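Pruvulholm workshop refit: progress to the end of January

The small parts storage is now in use. Brackets, short lengths of aluminium profile and tapes have been moved out of the old drawers and into orange stacking bins, with one kind of part to a bin where space allows.
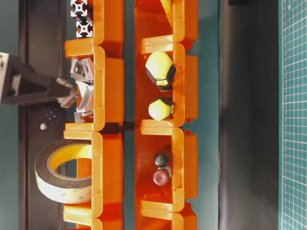 Spending on this part of the work stands at 1,486 from the grant of 4,000. Most of it went on the bins and the profile, both ordered through Quintana. Delivery was 2 weeks late, so labelling has been moved to next month.

The assembly bench has a cutting mat, and the hand tools hang from the bins behind it. Members can get at the screwdrivers without leaving their seats. We still need a second bench lamp.
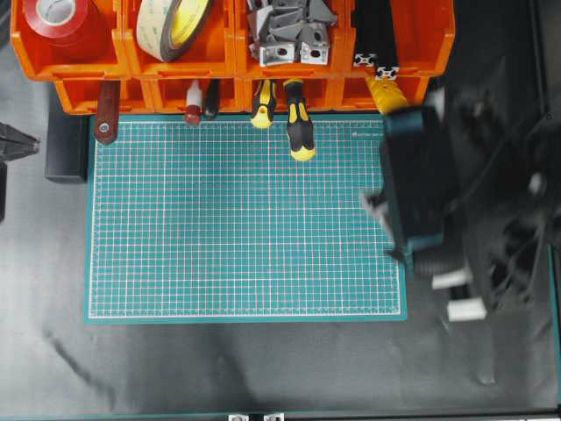 Elvira Llanos asked that the brackets be sorted by size before the labels are printed, as mixed bins slow down the evening group. We have agreed to this and will do it first.

Recent reports
Skumness store room: final report
Hernusetti tool loan: first six months
Pruvulholm workshop: electrical work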